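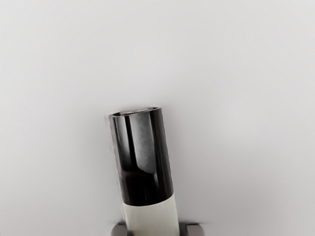 Ticket 229: gripper purchase for the insertion cell, sizing and quote query
Opened by: Luzius Hofstetter
Queue: Equipment planning
Status: waiting on supplier

Summary
The Wallico quote lists one set of parallel fingers for the cell. Budget line was approved in January on that basis. Simulation runs in Tustinero suggest we need a second set, or a different finger pad, before the order goes in. Requesting a hold on the purchase order until this is settled.

Log

09:40 Reran the pick with default pad friction. Part is a two-tone cylinder, glossy black over matte off-white, gripped on the light section. Holding force in the log dips on the upward move and the part rotates by 3 degrees. Our limit for insertion is 1.

10:15 Raised closing force to 40 N. Rotation falls within limit, but the quoted gripper is rated for 30 N continuous. The next model up is on a separate price list and I don't have it.

11:05 Put force back to 30 N and swapped the flat pad model for the V-groove one from the Gorkbridge library. Within limit on all runs. V-groove pads are not on the quote.

11:30 Checked whether the finish of the part matters to the camera budget. The black end is modelled as a shiny material and the light section as matte, so the edge finder is set to use the seam between the two. No change to the camera line for now.

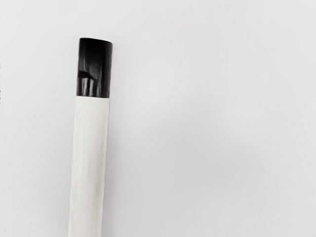

Roswitha Wyss asked whether the V-groove pads could be charged to consumables, as they will wear, and whether the lead time is any longer than for the flat ones. She would prefer not to reopen the capital request for a pad change.

13:20 Forwarded both points to Wallico. Also asked for the price of the larger gripper so we have the comparison on file.

14:10 Wallico confirm the pads fit the quoted fingers. Lead time is some 3 weeks, same as the flat type. Price to follow in writing.

Open items
Written price for V-groove pads, two sets (Wallico)
Decision on cost code (Wyss)
Friction figure measured on a real part, to replace the default (Hofstetter)

Purchase order stays on hold. Next update when the written price is in.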